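Setting up keyboard shortcuts in Mollalgate

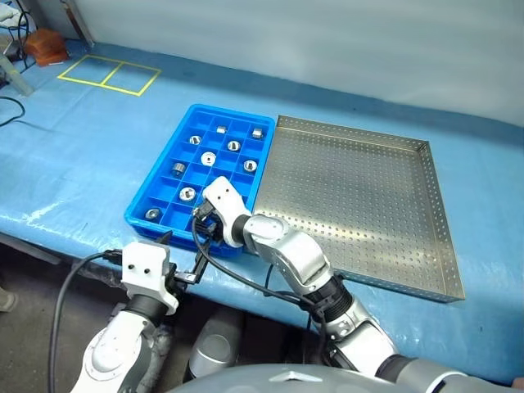 Ksawery Kubiak

Quick version, full one later. Needs build 48 or newer.

1. Close Mollalgate. All windows.
2. Open the settings folder, find keys.ini. Copy it somewhere safe.
3. Open it in a text editor. One shortcut per line, key first, then the comand name.
4. Save, restart.

Note: max 18 characters per alias. Longer ones get skipped, no warning.

Caution: dont reuse Ctrl+5, the Vídalín exporter grabs it. Error 1673 means two lines have the same key. Delete one and restart.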